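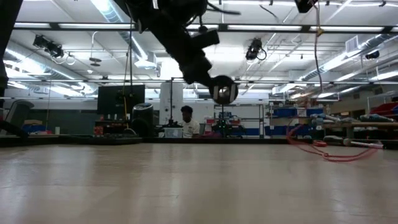
**Figure 2.** Arm with the round end fitted, held above the wooden tabletop. Ceiling-mounted cameras are visible on the rails.

### 4.2 Controller comparison

Both controllers, Huvix and Zhuravel, were run on the same arm with the same end fitted, so that differences in settling could be put down to the control loop. The arm hangs over the table (Figure 2) and starts each trial from a fixed hover pose. Each controller completed 37 approach moves at low speed and 30 at high speed. Gains were tuned once on the Wastlow part set and then left alone.

At low speed the two were hard to tell apart. At high speed Huvix overshot more often, mainly on moves that ended near full reach, and took around 20 percent longer to settle. Cable drag may explain part of this -- the Nirkthorpe force model we used treats the cables as massless. Trials in which the arm position was lost by the tracking software were repeated and are not included in the counts.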